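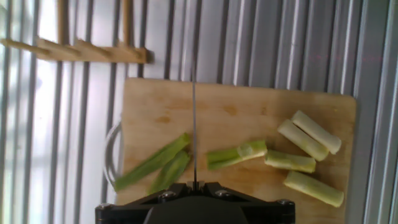

## Re: Gunder "no-pill" blanket yarn, group order?

On 2024-07-19 a list member wrote:

> Plavgate is offering us the Gunder bulky at the mill price if we take 24 cones before the end of August. It's a single ply, but they say the new finish stops it pilling completely, and that it can go in the machine on a regular cycle. I held the sample at Metendale and it was the softest thing in the building. 800 yards to a cone. Who's in?

I'm not in yet, and I'd like to see a few answers before anybody sends money.

"Stops it pilling completely" is a big claim for a soft single ply. Short fine fibers with hardly any twist work their way out and ball up. A finish can slow that down for a while, but what happens when it washes off? I asked Plavgate how many washes they tested and got back a paragraph about how happy their customers are. I asked again and got the same paragraph.

Soft at a booth doesn't tell me much either. Everything is soft at a booth. I want to know how it feels after a winter on a couch with a dog.

Then there's the weight. My sample cone from Grīnberga was labeled 700 grams and came to 518 on my kitchen scale, with the cardboard. Maybe mine was a bad one. If the rest are like that, the mill price is no bargain, and I doubt there are 800 yards on there. 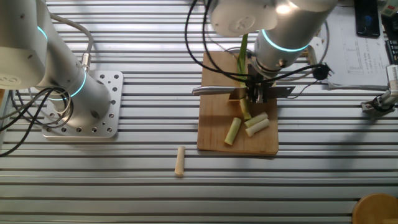

Color is my other worry with the Gunder. The shade card has one called Glacier, and the card I have and the one on their site could be two different yarns. On the site it's close to the cyan of those lit rings on the white arm, a color I have never seen come out of a wool dye pot without fading. On my card it's a dull blue-green. I'd want the actual lot in my hands before planning a blanket around it, and I'd want it in writing that all our cones come from one lot.

If someone has washed a swatch more than twice, please post what it looked like, including the back. I have one on the needles now, garter stitch, and will put it through with the towels when it's done.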